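Itsuki Minami
Tuesday, January 10, 2023

1/ My New Year plan is small. I want to learn 200 English words for things in the house, and use them when I speak. I moved to Skostley in June and I still say "the thing for the door".

2/ At work my English is good enough. I can write a long report. But last week in the hardware shop I did not know the word "hinge", so I showed the man with my two hands. He understood, but he also laughed a little.

3/ My old word list had 3,643 words in it. I made it for an exam. It has "notwithstanding" and it does not have "plughole".

4/ So now I write each word on a small paper label and put it on the object. The kitchen is finished. The labels in the bathroom fall down every day, I must find better tape.

5/ My neighbour Mrs Du Plessis came for tea and corrected 3 of them. I had "tap" on the part which is called the spout. She also says "worktop", and my dictionary says "counter". I kept both.

6/ The most difficult words for me are the verbs. You wipe a table, but you mop a floor and you rinse a cup. In my language I can use one verb for all of these and everybody is happy.

7/ I have done 40 words until now. Every evening I take the old labels off one room and try to say the names aloud. If I forget one, its label goes back.

8/ This week is tables and what we put on them. Please send me your words, also the strange ones from your region.

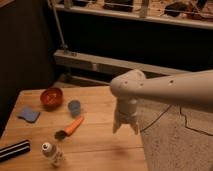

Is it better to learn the noun alone or in a sentence?

In a short sentence, because then you also learn the verb that goes with it.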